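Household and Shop-Floor Chores: Progress Report for October
Submitted to the Predley Fund by Nazanin Heydari, project lead

Summary

The question you funded us to answer is whether a single arm with an ordinary two-finger gripper can take over chores that people now do by hand, at home and on a small shop floor. For some of them the answer is getting close to yes. For most it is still no, and the reasons are not always the ones we listed in the proposal.

By the end of October we had 1,348 logged attempts against the 3,000 planned for the full grant period. We are a little behind. The new finger pads from Fleneo came late and we did not want to mix results from two sets of hardware.

Work at the two sites

The home site is the rented flat in Berach. The shop site is the back area of the Pešek hardware store, where we are allowed in before opening and all day Wednesday. Both sites have the arm on a rolling base with the small camera at the wrist. Nothing is bolted down, so the arm has to find its position again each time it is moved.

Of the chores in the proposal, 4 are now running at both sites: picking up and putting away long-handled items, wiping a flat surface, moving small goods between bins, and opening and closing cabinet doors. Folding is on hold.

Bin transfer is the strongest. The arm can be left alone with it for a full morning as long as the goods are rigid. Soft packets still get dropped or come up two at a time. Wiping works on clear surfaces, but the arm cannot yet decide for itself when a surface is clean, so a person checks it. Cabinet doors depend almost entirely on the handle.

Long, narrow objects have taken more time than anything else. The part we can reach is often thinner than the part above it, and the surface changes along the length – smooth in one place and bumpy in the next. A grip that is right for one section may be wrong two inches up.

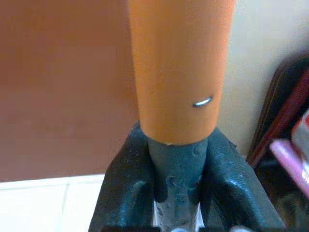 Wrist camera view: both fingers closed on the gray shaft below the orange tube.

Our current approach is to close slowly, hold, and test with a small turn of the wrist before any lift. It adds time to every attempt, and a person would be finished before the arm has started to lift. We think the delay is acceptable for overnight work in a store. It is less acceptable in a kitchen with someone waiting.

Problems

The wrist camera sees the fingers well and the far end of the object badly. When a long item swings, the arm often does not notice until it touches something. We have asked for a second camera on the base and would pay for it out of the travel line.

Staff time is the other one. We planned for one person per site and in practice need 2 at the shop, mainly for resetting items between attempts.

Next period

Finish the long-object attempts with the new pads at both sites.
Restart folding, towels only.
Run the first unattended evening at Pešek, if the owner agrees.
Send you the attempt log with failures sorted by cause.

We are not asking for additional money at this stage. We do ask for approval to move the camera cost between budget lines, and would need an answer before the evening run is scheduled.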